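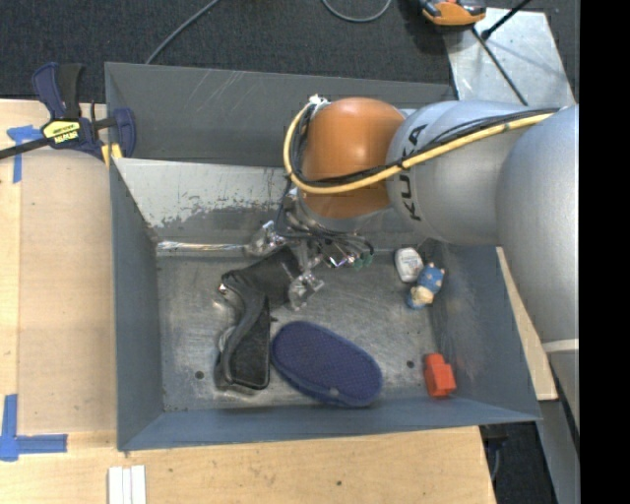

Réjean Sutherland

Asunto: Proyecto de asignatura, vaciado de contenedor con objetos variados

Estimados compañeros:

Se abre este hilo para recoger las observaciones al proyecto Gromum antes de la entrega. El equipo mantiene el brazo KUKA y el contenedor metálico sujeto a la mesa con una mordaza. El conjunto de objetos incluye calzado, una figurita y un bloque rojo anaranjado. La memoria admite un máximo de 16 páginas y deberá describir el procedimiento de agarre, los criterios de fallo y el registro de intentos.

Se ruega que las objeciones se presenten por escrito en este mismo hilo.

petchrat_lab
Quisiera manifestar una reserva respecto al calzado. El zapato negro y la zapatilla azul marino están uno junto al otro, y el reglamento de la asignatura no aclara si un agarre doble computa como válido. Propongo que se considere nulo.

ollberg17
No comparto esa propuesta. El apartado 6 habla de objetos retirados, no de agarres. Si ambas piezas salen del contenedor, la tarea queda cumplida. Anularlo perjudicaría a los grupos que trabajan con objetos próximos entre sí.

petchrat_lab
El apartado 6 se redactó para bloques sueltos — la edición de diciembre no incluía calzado. Aplicarlo sin más me parece una lectura forzada.

Brillen_M
Con independencia de lo anterior, solicito que se revise la distancia a la pared trasera. Un dedo de la pinza que trabaja tan cerca de la chapa exige un margen de seguridad declarado en la memoria. Nuestro grupo lo fijó en 17 milímetros y así consta en nuestro informe.

Réjean Sutherland
Se acepta la observación sobre el margen, que deberá figurar en el anexo. En cuanto al agarre doble, se registrará como categoría aparte y no sumará ni restará hasta que el profesorado resuelva. Cada grupo completará 400 intentos con este criterio.

ollberg17
Acato la decisión, aunque dejo constancia de mi desacuerdo. Ruego que se indique si los intentos ya registrados deben clasificarse de nuevo.

Réjean Sutherland
Sí, deben clasificarse de nuevo antes de adjuntar el registro.

Última actualización: viernes, 25 de marzo de 2022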